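Willum Wildlife Rehab
Flight Enclosure and Nursery Inspection, with comments
August 30, 2018

Marks used: OK, FIX, or ASK AGAIN. I have dropped "Good" from the form. It was being used for things that were not good.

1. Outer door and second door, raptor side
FIX. The closer on the second door doesn't pull it shut unless you help it. I was told it "usually catches." A barn owl needs one time when it doesn't. The Tekholm latch itself is fine.

2. Perches
OK for the kestrels. ASK AGAIN for the owls. The turf wrap was logged as replaced in February, and I have my doubts. It is worn flat on the two highest perches, where the birds spend most of the day. Look at feet before anyone signs this off.

3. Netting and seams
OK, except the northeast corner, where a zip tie is doing the job of a clip. A zip tie gets brittle in the sun.

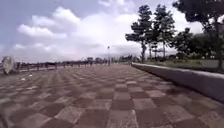 4. Nursery heat
FIX. The Fabbri warmer reads 100 on its own dial. My thermometer disagreed with it, and so did the second one I tried. Put a separate probe in every box and write down that number. Owlets that are too warm hold their wings out and pant, and a dial won't tell you so.

5. Food storage
ASK AGAIN. Thawed mice had no date on the tray. The freezer log is filled in for 22 days straight in the same pen and the same handwriting, with the same temperature each day. Maybe it is a very steady freezer.
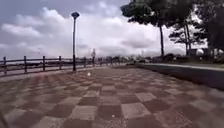 6. Carriers and release gear
Eight carriers looked at, two rejected for cracked door pins. The release sheet still says "open area, few hazards," and I would like that phrase gone. A paved walk with a railing down one side and lamp posts can look wide open to a person, and a young owl on its first flight may go straight for the rails. Walk the site at dusk, when the bird will see it, and write down what is there. FIX the sheet, FIX the pins.

7. Bandage and splint supplies
OK. Wrap is in date. The Joline scissors have rounded tips, as they should. I found one roll of ordinary household tape in the drawer and threw it out. It pulls feathers.

8. Handling gloves
FIX. Three pairs have holes at the thumb. The claim that the small birds "don't really grip" is not one I accept.

9. Quarantine room
Footbath was filled, but no one could tell me when it was last changed. Marked ASK AGAIN.

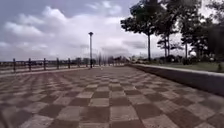 The sign on the door says every day. I would believe a sheet with initials on it sooner than I would believe the sign. The mop from this room was also standing in the nursery sink, so that goes down as a FIX, and a second mop in a different color would settle it.

10. Bird numbers against cage cards
OK. All cards matched, which surprised me.

Items marked FIX are due in 20 days. Items 1 and 4 are due before any new bird comes in.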